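## 4 首次蒸馏前的准备与空蒸

适用于 Dedisum 2000 型铜制壶式蒸馏器。安装与接水见第 3 章。

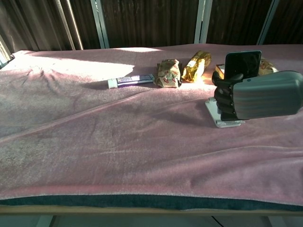 新机在装入酒醪之前，必须完成一次清水蒸馏和一次醋酸蒸馏，用以清除铜壁上的加工油与焊剂残留。两次空蒸的馏出液一律排弃，不得饮用，也不得回收到低度酒罐。

### 4.1 检查

1. 确认总电源处于断开位置，壶体排放阀关闭。
2. 检查天鹅颈与壶盖之间的密封圈。密封圈应完整入槽，无扭曲。
3. 逐一拧紧 8 个壶盖夹扣，按对角顺序分两遍进行。
4. 打开冷凝器进水阀，观察回水口。水流应连续，无气泡。
5. 手动提拉安全阀一次，阀芯应自行复位。

> **注意：** 安全阀不能复位时，禁止加热。请更换阀芯，订货号 2334。

### 4.2 清水空蒸

1. 向壶内注入清水至视镜下刻线。液面不得低于加热夹套上沿。
2. 接通电源，将功率旋钮置于“中”。
3. 壶顶温度计开始上升后，将冷凝水流量调至回水微温。
4. 馏出液流出后继续运行，直至接收容器达到满刻度。
5. 关闭加热，保持冷凝水流动，待壶顶温度降至 40 ℃ 以下再关水。
6. 打开排放阀，排空壶体。

### 4.3 醋酸空蒸

步骤与 4.2 相同，壶内液体改为清水加食用白醋，比例按附录 B。结束后用清水冲洗壶体和冷凝盘管，直至排水无酸味。

> **警告：** 不得使用含氯清洗剂。氯离子会腐蚀铜材和焊缝，由此造成的损坏不在保修范围内。

### 4.4 首次投料

1. 过滤酒醪，去除谷壳和大块酵母沉淀。直接加热含渣酒醪易造成糊底。
2. 装料量不超过壶体容积的三分之二。
3. 以“低”档升温，泡沫稳定后再调至“中”。
4. 酒头、酒心、酒尾分别接入三个容器并贴标签。酒头必须弃去。

切换点由操作者根据酒精度和气味确定。Fanosholm 试验车间以大麦芽酒醪测得的参考曲线见附录 C，仅供对照。

### 4.5 记录

每次运行后填写运行记录表，内容包括装料量、升温起始时刻、各段切换温度和收集量。首次投料的记录请留存副本，申请保修时需一并提交。

技术联系人：Malte Kröger（加热与电气）、Ok-hee Koo（工艺）。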